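Progress Report to the Benítez Fund
Gorell Board Bench: sorting, testing and reuse of control boards
Covering April through September
Prepared by Milagros Sepúlveda

Where we are

When we wrote to you in spring, the Board Bench was a shelf, two borrowed soldering irons and a very long list of broken appliances. I am delighted to report that it is now a working part of the Gorell repair shop, with its own table, its own storage system and a waiting list that gets shorter most weeks. Your grant paid for the table, the storage boxes, the bench power supply, the two multimeters and the evening hours of our bench lead. All of it has been bought and all of it gets used.

The goal you agreed to fund was a simple one. People bring us washing machines, space heaters, bread makers and so on, and very often the motor is fine, the door is fine, the drum is fine, and one part on the control board has given up. Before this year we had to send those machines to scrap. We wanted to learn to fix the boards, and to save the good parts from the ones we can't fix.

Numbers for the period

Boards received and logged: 579
Boards tested and sorted: 447
Boards still waiting for a first look: the rest, all boxed and labeled
Target for boards tested in the first half: 100

Yes, we went past that target, and by a wide margin! Part of the credit goes to the Kidar depot, which agreed in June to let us pull boards from appliances before they go to the shredder. We had planned on walk-in donations only. The Kidar boards arrive in mixed condition (some have been rained on, a few have been stepped on) but there are so many of them that even a modest share of good ones keeps us busy.

I should say that "tested" means a board has had a visual check, a power-up on the bench supply where that is safe, and a note in the log. It doesn't mean repaired. We started counting repairs separately in August and I would like to give you a full period of those figures next time, not a partial one now.

What we learned about storage

This sounds like a dull heading and it turned into one of my favorite parts of the project. In the first weeks we stacked boards in cardboard trays, and the trays sagged, and boards slid against each other. We bent pins on connectors. We lost a whole tray of small parts when the bottom let go on the stairs.

Clear lidded boxes fixed most of this. You can see what is inside without opening them, the lids latch shut, and they stack. Each box gets one appliance type and one condition: untested, works, repairable, parts only. Boards that come in a tray or a frame stay in it, because the frame protects the underside where the solder joints are. We used to pop them out to save room and I am a little embarrassed by how long we kept doing that.

We have also moved from masking tape to printed labels. The tape dried out and fell off over the summer and we spent most of one afternoon matching loose strips of tape to boxes. Some of those matches were guesses, so the log has a few entries marked "origin unknown" for that stretch.

Training

Seven people have finished the beginner sessions, and four of them now come regularly. A session runs from six to eight in the evening and starts with looking. No tools for the first half hour. People learn to tell a capacitor from a relay, to find the connectors where power comes in, to spot a bulging top or a brown patch. I love this part. Someone walks in saying they know nothing about electronics, and before the evening is over they are arguing over whether a mark is burn or glue.

The second half is connectors and wiring, which we had badly underestimated. A good share of the boards we get are healthy, and the real fault is a crushed plug or a broken lead somewhere between the board and the rest of the machine. We now ask everyone who removes a board to bring the cable along with it when they can, plug and all. It makes for a messier table but a much faster diagnosis.

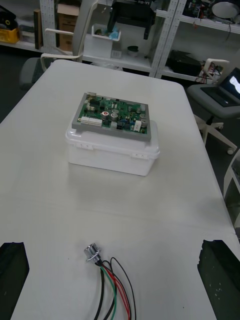
The board on the box lid is a nice one for beginners: white multi-pin connectors along one side, silver capacitors grouped near the center, black chips spread across the rest, and still in its gray surround. The metal connector on the table, with its threaded body and its black, green and red wires, is the sort of thing we now keep in the parts stock as well.

Tullell, on reading the draft of this report, asked for one point to be added. The wires should be cut long. I keep getting good connectors with an inch of lead on them, and then I have to splice before I can test anything, and the splice is the first place I suspect when the reading looks odd. If the depot could leave a hand's length on everything, I would be a happy person. Also, please put in that we need a second magnifier, because the evenings have turned into a line for the one we have.

Both points are fair. I have already written to the depot about the leads, and the magnifier is in the request below.

Difficulties

The waiting pile is bigger than I would like. We can sort faster than we can repair, and the boxes marked repairable are filling the shelf. Our plan for the coming months is to accept fewer boards and spend two evenings out of three on repair only.

Ordering replacement parts has been slower than expected. We buy small quantities, and shipping on a small order can cost more than the parts do. We have started saving orders up and sending one a month, with the result that a washing machine board may wait three weeks for a relay that costs less than a cup of coffee. Owners have been patient so far. We tell them the date of the next order when they drop off.

One heater board was returned to its owner and failed again within days. We took it back, found a second fault we had missed, and have changed the log sheet so that every repaired board gets a longer run on the bench before it leaves.

Spending

Equipment came in slightly under budget, since the table was bought secondhand. We would like your permission to move what is left of that line to replacement parts and one magnifier with a light. Bench lead hours are on plan. The full breakdown is in the attached sheet, with receipts.

Next steps

Work through the washing machine boxes first, as those have the most owners waiting.
Run two more beginner sessions and one follow-up session on soldering.
Write up our sorting labels so the depot can pre-sort at their end.
Start the repair count properly and report it by appliance type.

You would be very welcome to visit on an evening session. Come at six if you want to join in on the looking, or closer to seven if you would prefer to see people with tools in their hands. Just let me know beforehand so I can put out another chair.

Milagros Sepúlveda
Gorell Board Bench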